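Villullow two-arm bench kit: first setup and the candy tray job

Posted by Yupin Nilsuwan, July 2018

Third kit I've set up for people this year so writing it down now before I forget it all again. This is the Villullow kit, the two-arm one, bought through Ornico. Paid for it myself. Norton sells the same arms without the rail, don't do that, you'll spend a weekend drilling.

Time: one long evening if the firmware behaves. Two if not.

What you need on hand

The kit. Hex keys, metric, a proper set and not the bent one in the bag. Zip ties, lots. A laptop with two free USB ports, no hub. A table that doesn't wobble. Wrapped candy.

Step 1. Rail first

Bolt the rail down before anything else touches it. Then the arm bases, left and right, finger tight only. Put a square against each one, then tighten. If you tighten first they pull outward a hair and your calibration is off all night and you wont know why.

Step 2. Cables

Route the wrist camera cable with slack. More than you think. Swing the wrist by hand through its full range, power off, and watch the cable the whole way. If it goes tight anywhere, redo it. I snapped a connector on the first kit, $48 for the spare and nine days waiting.

Step 3. Power and IDs

One arm at a time. Plug in left, run the ID tool, label it, unplug. Then right. Do both together and they both come up as arm 1 and fight.

Error 601 at this point is the supply voltage setting. The manual says "contact dealer". You don't need to. Settings, power, pick the second option, restart.

Step 4. Zero the arms

Fold each arm to the rest pose printed on the card. Hold it there, click zero, count to five, let go. Repeat if it drifts. Mine drifted once on the right, fine after that.

Step 5. Camera check

You want three views up on the laptop: left wrist, right wrist, overhead. Fingers should show at the bottom of both wrist views. If they don't, the camera bracket is on backward. Flip it.

Open the grippers all the way, save a still from each view, look at them full size before you go on. 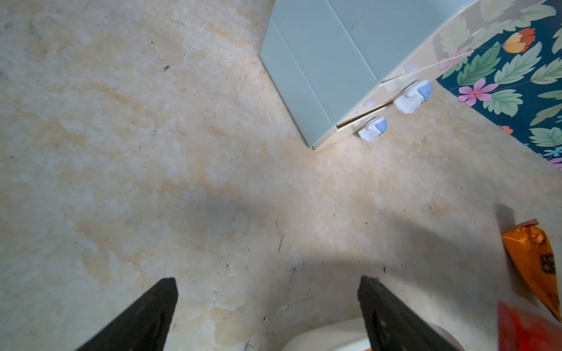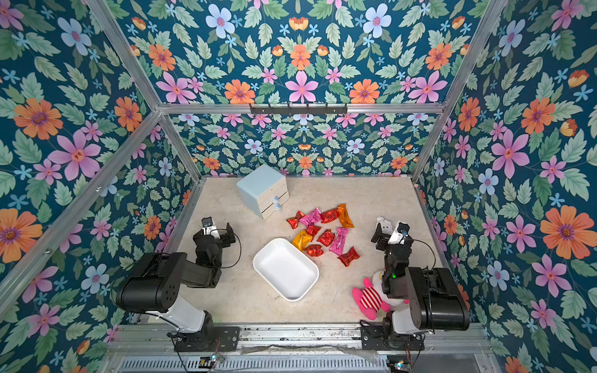
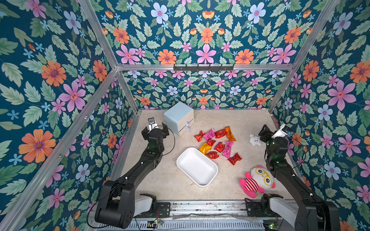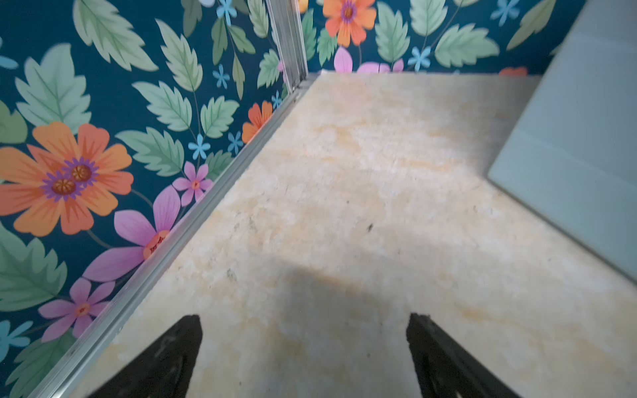

Now the job itself, which is candy into tray. Start a new task in the Villullow app, name it something you'll recognize in October, and set the episode count. I use 100. Default is way to low. Then set the pickup area by dragging the box on the overhead view. Keep it tight around the candies, and include the tray's top edge, as there are candies lying almost against the rim and a box that stops short will just skip them. Leave the drawer cabinet out of the box for now. Drawers are a separate task and you don't want the arm getting interested in it.

Step 6. Drive it by hand first

Ten episodes with the handles before you record any. Just to get your hands used to it. Pick by the middle of the wrapper. Twisted ends slip.

Slow on the way down. Fast on the way over is OK.

Use whichever arm is closer, hand off only if you have to. Handoffs are where most of my bad episodes come from.

Step 7. Record

Same start every time: tray empty, candies spread out, arms up. Hit record, do the job, both arms back to start, stop. Delete the bad ones right away. Don't tell yourself you'll sort them later.

Move the candies between episodes. Turn the tray a little too. If the layout is always the same the arm learns the layout and nothing else.

Step 8. Train and run

Upload, pick the small model, go to bed. Overnight for me.

In the morning run it at half speed with your hand on the stop button. If it hovers over a candy and dithers, more episodes from that area. If it closes too early, your zero is off, back to Step 4.

Is it worth it

Kit is good. Arms are stiff enough, grippers better than I expected at this price. The app is clunky and logs you out mid upload which is maddening. Manual is bad, page 2 and page 3 contradict each other on the base bolts (page 3 is right).

The Rojanasak add-on pack is $289, softer finger pads plus a longer cable set. Pads yes, if you're doing anything shiny or slippery. Cables you can get cheaper. Wish they sold them seperately.

Support from Ornico has been decent. Email them, the phone line just rings.

Things I'd check again before calling it done:

Base bolts after the first hour of running. They settle.
Wrist camera screws, same.
Free disk space. The three views eat it fast.
That you saved the zero file somewhere other than the laptop.

Drawer task next, when I get a free evening. Need to work out the knobs first, they're small and the fingers are wide.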